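Search this site
Enter keywords
Go

NORTHORPE PUBLISHES FIRST RESULTS FROM HOUSEHOLD CHORES STUDY

Tasks finished in simulated kitchens, but researchers say home use is still some way off

25 October 2020

Northorpe today released the first results of Markari, its study of whether robot arms can carry out ordinary kitchen work without a person stepping in. The study was conducted entirely in simulation, with 500 attempts made at each of 24 chores.

The chores were chosen from a survey of daily housework carried out by the research firm Gittins. They include setting out a tea tray, moving a mug from counter to shelf, opening and closing drawers, and returning utensils to a rail. Each attempt was scored as complete, partly complete or failed. An attempt that ended with a dropped or tipped item was counted as failed, even where the item was later put back in place.

Control software for the study was supplied by Wolero, which has worked with Northorpe since May of last year.
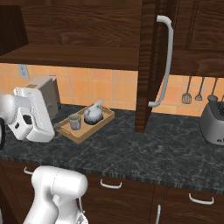
Helju Petrauskas

"We set out to answer a plain question, and the answer at present is that these machines can do parts of a chore well and whole chores poorly," said Helju Petrauskas, director of the Markari study. "Picking up a mug is one thing. Clearing a counter on which a tray, a teapot and a mug stand close together asks for a great many correct decisions in a row."

Only four of the 24 chores were completed in more than half of all attempts. All four involved a single object or a single drawer. Results were weakest where the arm had to work beneath wall cabinets or lift an item with an overhead handle, such as a teapot.

The report also notes that the tests leave out much of what makes a working kitchen difficult. Spilled water, steam, pets and children were not modeled, and the layout of each kitchen stayed the same during an attempt. Northorpe does not claim that the scores would carry over to a real home.

"Our customers ask when they can expect help with the dishes, and we would prefer to give them measured results before we give them a date," said Cường Tô, head of product planning at Wolero.

The next stage of Markari will repeat three of the chores with a physical arm in a test kitchen at Northorpe. Khrystyna Kostiuk will lead that work. Northorpe has not set a release date for the findings.

The full report, including scoring rules and results for each chore, is available on request from the Northorpe press office.

Press contact: Nhung Doãn, Northorpe Communications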